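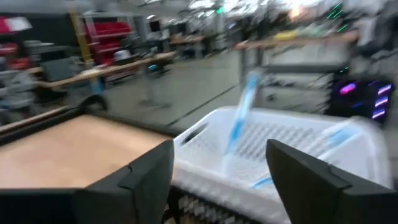
When does the Grillcombe forecast get updated?

Twice a day, 6am and 6pm. Warnings go out whenever, day or night, we don't wait for the next slot.

Why does your forecast differ from the one on my phone?

Different model, different grid point. Most phone apps use the nearest big station, for this side of the valley that's Britel, 110 metres lower down. Fog there, sun here. Or the other way round.

Which stations do you use?

Grillcombe, Britel and Jaltanville. Mahmoudi is back on the map since October but wind only, no rain guage yet.

What does "40% chance of rain" mean?

Four chances in ten that any given spot gets wet in that hour. Says nothing on how heavy. Look at the mm figure for that.

How far ahead do you go?

9 days. First 2 are hourly, after that it's morning / afternoon / night. Past day five treat it as a rough idea, esp. temperatures.

The wind looked wrong on 11th April?

It was. Gust sensor at Jaltanville stuck on one reading most of the afternoon. Values taken out of the archive, gap left blank on purpose.

Can I get frost alerts by text?

Yes, from the Alerts page. Pick a station, pick a temperature. Texts are cut at 170 characters so the link to the full forecast comes in a second one.

Are temperatures in the shade?

Always. Screened, standard height, over grass. Car park and patio readings will be higher.

Can I reuse your data?

Fine for school, club or garden use, just say where its from. Anything commercial, use the contact form first please.

Page won't load the radar?

Refresh. If still nothing, turn off the ad blocker for this site and try agian.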